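Tastanden Passenger Ferry Information Display

The Tastanden is a weatherproof departure display for ferry slips, landing stages and waiting rooms. It shows the next sailings, the vessel assigned to each and any change to the timetable, and is supplied to operators under the Vonitz range of terminal equipment.

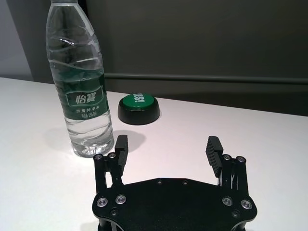 One terminal manager asked whether cancelled sailings stay on the screen. They do, marked as cancelled, until the original departure time has passed. Operators may shorten this period from the control desk.

Each display can be linked to up to 20 others on the same route. Where the link is lost, the last confirmed timetable remains in view, together with the time at which it was received.
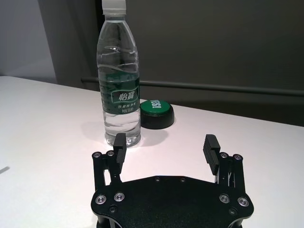
According to Barbosa, passengers at an exposed slip need larger lettering than those indoors, and the standard setting was too small for the outer berth. A large-text mode is now included with every unit. It shows 3 sailings per page.

Order code: 1745
Mounting: wall, post or ceiling
Weight with post bracket: 171 kg
Warranty: 3 years

Installation must be carried out by an approved contractor. Power and data connections at the berth are the responsibility of the harbour authority. Spare parts are held at the Ilness depot.

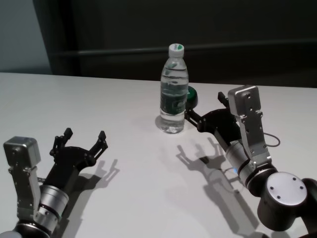
Terminal Equipment Department, Ilness

Requests for a quotation should state the number of berths and the type of mounting required. Orders received by the end of July are scheduled for fitting before the winter timetable begins.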